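Speaker notes: Cooking from old recipe books
Etley Library, evening talk, 2025-02-28

Slide 1
Welcome everyone, phones on quiet. Hold up the book. Say how happy I am to see so many aprons (ask who came straight from the kitchen!).

Slide 2: How I got started
Bought a box of parish cookbooks at the Stedeck market, 22 of them, mostly held together with tape. Read out the ginger pudding page, slowly, because the handwriting in the margin is the best bit: "more ginger, and then more".

Slide 3: Ovens
Old books say "a quick oven" or "a slow oven" and leave you to it. I love this! Slow means 150 on mine. Mention the first loaf, black on top and raw in the middle, and that we ate the edges with butter anyway.

Slide 4: Sweet things 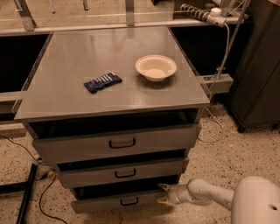
A bar in its wrapper and an empty bowl, both times. 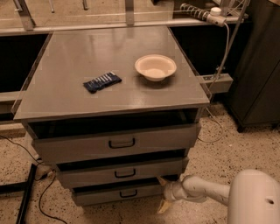 Slide 5: Puddings that keep
Boiled fruit cake first. It needs no mixer and it's better after seven days in a tin, if you can leave it that long. Then bread pudding – use the crusts, use the heel of the loaf, use the lot. Pass round the printed sheets here or I'll forget again.

Slide 6: Dumplings
My favourite part, so watch the clock. Suet or butter? Ask for hands up. Lid stays on for the full time. Tell the Husesex story (the lid, the draught, the dumplings like golf balls).

Slide 7: Writing your own
Start a notebook. Put the date in, and who was at the table, and what you'd change. Mine has 111 recipes now and gravy on most of them.

Questions. Tasting table at the back, fruit cake on the left, the one with nuts on the blue plate. Next talk is in March, on pickles.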